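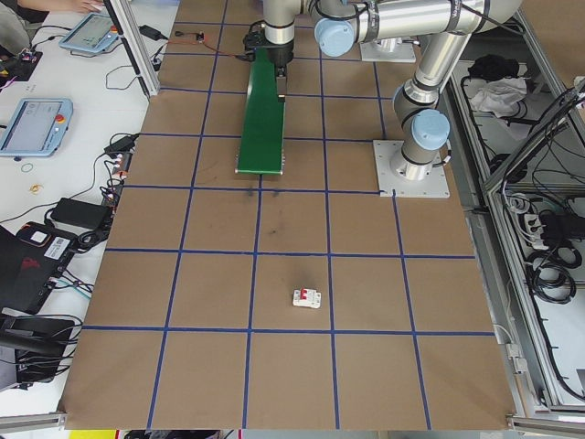
Incidencia 1693
Asunto: interruptor automático de dos palancas no queda fijado en el carril
Producto: cuadro Vedico, caja de superficie
Abierta por: Hye-jin Heo, taller Wundport
Estado: resuelta
Prioridad: 3

Descripción
El interruptor magnetotérmico blanco, de dos palancas rojas, entra en el carril DIN pero baila en sentido vertical. Al accionar las palancas el cuerpo bascula y la tapa del cuadro roza. Sin tensión en ningún momento; circuito todavía sin cablear.

Comprobaciones del solicitante
Carril limpio y atornillado por ambos extremos. Probado en otra posición del mismo carril: igual resultado. Las dos palancas suben y bajan a la vez, sin resistencia anormal.

Respuesta de soporte (Wevach), 10:40
Retire el interruptor y apóyelo sobre el dorso, con las palancas hacia arriba, en una superficie plana. Si cojea, la pestaña inferior no ha vuelto a su sitio. Tire de ella con un destornillador plano hasta oír el clic y suéltela. No haga palanca contra la carcasa.

Hye-jin Heo, 11:25
Hecho. Apoyado cojea un poco del lado inferior. La pestaña sale, pero no recupera todo el recorrido. Hay una rebaba de plástico en la guía.

Soporte, 11:50
Elimine la rebaba con lija de grano 400, en seco, y sople la guía. No aplique lubricante — el aceite retiene polvo y puede llegar a los bornes.

Hye-jin Heo, 13:05
Rebaba eliminada. La pestaña vuelve sola. Montado de nuevo: sin holgura, y la tapa cierra sin rozar. Repetido 2 veces con el mismo resultado.

Cierre
Causa: rebaba en la guía de la pestaña. No procede sustitución. Revisar el resto de piezas del lote de septiembre antes de montarlas.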